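Home Food Preservation, Unit 4: Drying and Storing Herbs
Course handout, October 2019
Instructor: Heike Eichhorn

Read this before the session on storage. The reading from the Ruppert manual covers the same ground in more detail, but it assumes a commercial dryer, and most of you won't have one.

Why drying works

Molds, yeasts and bacteria need water to grow. Fresh basil or parsley is mostly water by weight. Take enough of it out and the organisms can't multiply, though many of them are still there. Dried herbs are not sterile. If they get damp again in the jar, they will spoil like anything else.

Drying also slows the enzymes that turn leaves brown, but it doesn't stop them completely. A jar of dill that was bright green in March may look dull by the end of the year. It is safe to eat at that point. It just has less flavor.

When to pick

Pick leafy herbs before the flowers open, in the morning after the dew has gone. Sage, thyme and oregano are forgiving and can be cut over a long stretch of the summer. Basil and mint bruise easily and should be handled as little as possible. Throw out leaves with spots or insect damage.

Rinse in cool water if there is soil on the plants and shake off what you can. Pat dry with a clean towel – surface water adds hours to the drying time.

Three methods

Air drying. Tie small bunches by the stems and hang them upside down in a warm, airy room out of the sun. Good for sage, thyme, rosemary and other low-moisture herbs. Allow up to 2 weeks. Large bunches mold in the middle, so keep them thin.

Oven drying. Use the lowest setting, with the door open a crack. Many ovens won't hold a low enough temperature, and herbs lose their oils quickly when they get too hot. Check often. We tried this with parsley in Unit 3 and several trays came out scorched.

Dehydrator. The most even results. Single layer on each tray, no overlapping. Thick leaves take longer than thin ones, so don't mix them on one tray.

Testing for dryness

A leaf is ready when it crumbles between the fingers and the stem snaps. If the stem bends, keep going. Let the herbs cool to room temperature before you test, as warm leaves feel softer than they are.

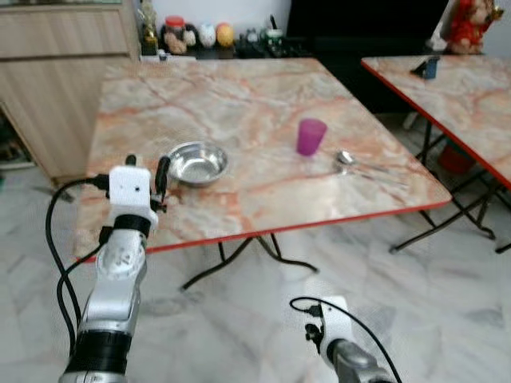
Once they pass the test, strip the leaves from the stems and leave them as whole as possible. Crushing releases the oils, and you want that to happen when you cook. Fill clean, dry jars and close them tightly. Label each one with the herb and the month.

Check the jars daily for the first week. Fog or drops on the inside of the glass mean the batch went in too wet. Take it out and dry it again the same day. If you see mold, discard the whole jar.

Store in a dark cupboard away from the stove. Whole leaves keep their flavor for roughly 20 weeks at full strength and fade slowly after that.

For next time

Read Ruppert, the chapter on roots and seeds, starting on page 416. Bring one herb you have dried yourself, in a labeled jar, with a note of the method used and the hours it took.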